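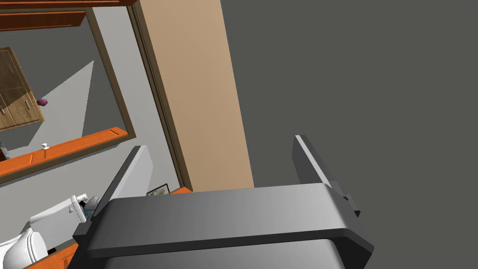

Dark gray on the wall, plain and flat.

A Wednesday at the Shirima paint works, Skoltgate

Posted 6/29/22 | 17 comments | 5 shares

I have been meaning to get to the Shirima open day ever since we moved out this way, and every year something comes up – a wedding, a leaking roof, once a goat (long story, and the goat was fine). This year I put it on the calendar in March, in ink, and told my sister she was coming with me whether she liked paint or not.

The works is at the far end of Skoltgate, past the feed store, and you smell it a little before you see it. Linseed oil, mostly, and I happen to love that smell, so I was in a good mood before I had even parked. They gave us paper hats and a name sticker and put us in the second group of the morning, which was led by Wichai Meesuk. He has been grinding pigment there for 27 years and talks about it the way my grandfather used to talk about tomatoes.

We began in the pigment store, a long cool room full of paper sacks and more kinds of brown than I knew there were. Wichai let us rub a pinch of raw umber and a pinch of burnt umber between our fingers, one on each hand, and I was still finding it under my nails at supper. The burnt one is the same earth, just roasted, and it comes out so much redder and warmer. My sister, who did not like paint, asked four questions in a row!
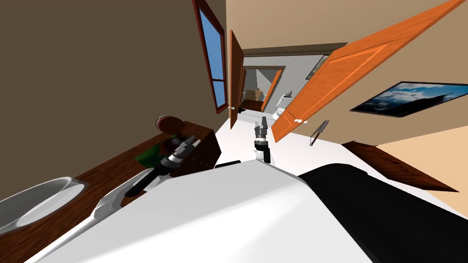
After that came the mill floor, and I could have stayed there all day. The oldest mill is a big three-roller one that everybody calls Bravasley, after the town it was bought from, and it still does all the dark colors. The paste goes in looking like wet gravel and gets passed through until it is as smooth as cake batter. Wichai said a good charcoal takes five passes, and that you can hear when it's ready because the rollers go quiet. I couldn't hear it myself, but a little boy in our group swore he could, and Wichai shook his hand.

The grays were the real surprise for me. I had always thought gray was black and white stirred together and that was the end of it. At the tasting table (their name for it, please don't lick anything) they had painted 70 cards in nothing but gray, and side by side they went green and purple and blue on you. The one I kept going back to is called Zuvetham, a deep charcoal with a drop of that burnt umber in it. I want it for the back bedroom, and I have been warned by several people that it will be like sleeping in a cave. I like caves.

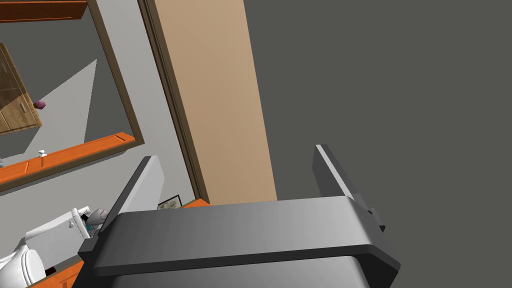

Charcoal gray in a small room.

Lunch was in the yard, soup and rolls and a very good plum cake, and we shared a bench with a couple who are doing up a boarding house and had brought a chip of old door in a sandwich bag to be matched. The color desk does that for free on open day, though the line was long by noon, so go there first if you have something to match. We hadn't, and still spent half an hour watching.

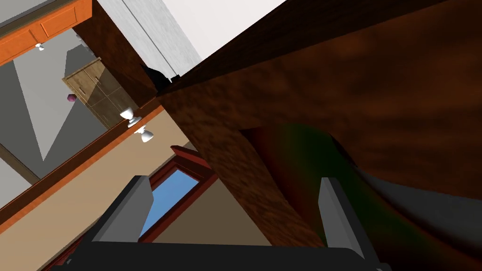

The last stop was the brush room, where you can try things out on scrap board. I learned that I have been loading my brush wrong my whole life, only dipping the tip and then wondering why I run dry. A third of the bristle, tap it on both sides, and don't wipe it on the rim. My sister's board came out much nicer than mine and is now on her kitchen windowsill.

We came home with two sample pots, a brush I didn't need and a paper hat each. Parking is free, the floors are hard so wear decent shoes, and the shop takes cards now. The next open day is in March, and I've already written it down.

Share this post | 5 shares | 17 comments
Contact | All text copyright the author | Back to top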